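Kukarholm Folding Game Table: Equipment Review

Issued by the Willent Recreation Service, Equipment Lending Section
Updated in September

Summary

The Kukarholm is a folding table sold for card games, board games and light craft work. The Lending Section purchased two of them for trial use in the reading rooms and the evening games program. Both were kept in regular service through the spring and summer. This review sets out our findings for member clubs and branch libraries that are considering a purchase. The table is recommended for rooms that must be cleared and reset every day. It is not recommended for outdoor use or for storage in unheated sheds.

Overall rating: 4 out of 5

Delivery and Assembly

Each table arrives in one flat carton with the legs attached and folded. The only parts to be fitted are the four rubber feet and the center brace, and the small wrench needed for the brace is supplied. One person can complete the work before the room opens, although a second pair of hands is useful when the table is first turned upright.

The printed instructions are adequate. The drawing for the center brace shows the part from below, while every other drawing shows the table from above, and staff at one branch fitted the brace backward as a result. The table stood, but it rocked. Clubs should check that the bent end of the brace points toward the hinge before tightening the bolts. Grakgate, the supplier, has been told of the problem and has sent a corrected sheet on request.

Packaging was sound. The corners were protected with molded card, and neither top was marked on arrival.

Surface

The playing surface has a low sheen and is smooth without being slippery. Cards can be picked up without sliding them to the edge, which older members mentioned with approval. Dice are loud on it. Groups that use dice are advised to put down a cloth or a tray, especially where the games room adjoins a study area.

Cleaning is simple. A damp cloth removed tea, pencil and most felt-tip pen. Ballpoint ink left a faint line that has not come out with any product permitted in our buildings. The maker advises against wax polish, and we agree, having tried it on a corner of one table and found that it left a tacky patch for several weeks.
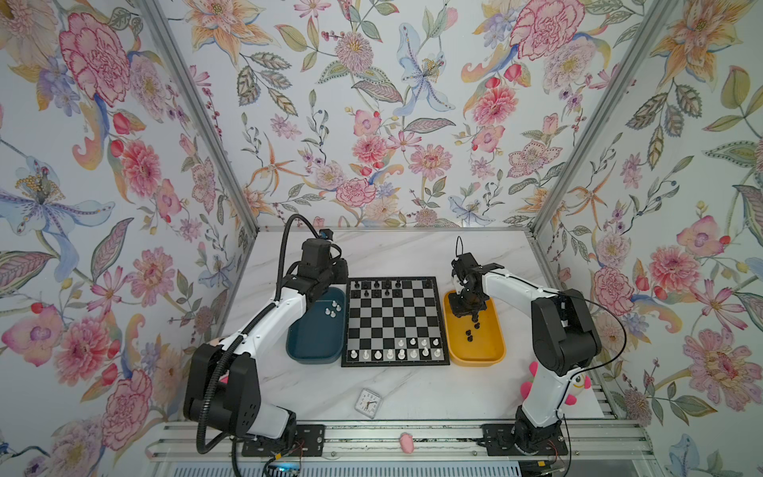
Size is the question most often raised by clubs. The top accepts a tournament board with room at either side for captured pieces, a clock and a score sheet. It will also take four players at cards, provided that drinks are kept elsewhere. Larger board games with separate player mats are a tight fit. For these, two tables may be placed end to end, and the heights match closely enough that the joint causes no trouble. There is no clip or latch to hold them together, however, and they drift apart over the course of an evening if players lean on them.

Stability

With the brace fitted correctly, the table is steady on a hard floor. It is less so on deep carpet, where the feet sink unevenly. The feet can be adjusted by hand, but the thread is coarse and small corrections are difficult to make. This is the main reason the table does not receive full marks.

The maker states that the hinge is rated for 1,000 openings. We cannot confirm that figure. Our own log recorded 207 openings for the table in the main reading room, and at the end of that period the hinge had no play and the catch still closed with a firm click. The second table was opened less often and shows no wear at all.

The legs lock with a sliding collar. The collar is stiff when new, and some members with limited grip were unable to release it. It became easier after the first month. Branches where members set out their own furniture may wish to work the collars by hand several times before putting a new table into use.

Moving and Storage

The folded table has a carrying handle on the long side. It is well placed, and the load hangs evenly. The table is nevertheless heavy for its size, and we would not ask one person to carry it up a flight of stairs. Grakgate sells a wheeled cart for it. The cart holds four tables and passes through a standard doorway, but it has no brake, and it should not be left on a ramp.

Tables should be stored upright in a dry room. One of ours spent a wet fortnight in an outbuilding and the edging lifted along one short side. The strip was glued back and has held, but the repair can be felt with a fingertip. The guarantee does not cover damp.

Comparison With the Phromma

Many of our clubs already own the Phromma card table, and we have been asked whether a change is justified. The Phromma is lighter and folds thinner. Its felt top is quieter and pleasant for cards, though it collects crumbs and cannot be wiped. It is also lower, and wheelchair users reported that their armrests would not pass beneath it. The Kukarholm gave no such difficulty.

A club that plays only cards, in a room where the tables stay up, has little reason to replace a Phromma in good condition. A club that shares its room with other groups, or that offers chess and craft sessions on the same furniture, will be better served by the Kukarholm.

Cost and Ordering

Member clubs may apply for an equipment grant of up to 500 dollars toward tables and chairs. Applications should name the room in which the furniture will be used and state where it will be kept when folded. The cart may be included in the same application. Replacement feet and braces can be ordered singly from Grakgate, and branches are asked to keep one spare set of feet on hand - they are easily lost when tables are dragged instead of lifted.

Clubs that would like to try the table before applying may reserve one of the Lending Section's own for a period of two weeks. Reservations are made through the branch desk, and the table must be returned clean, folded and with its wrench taped to the underside.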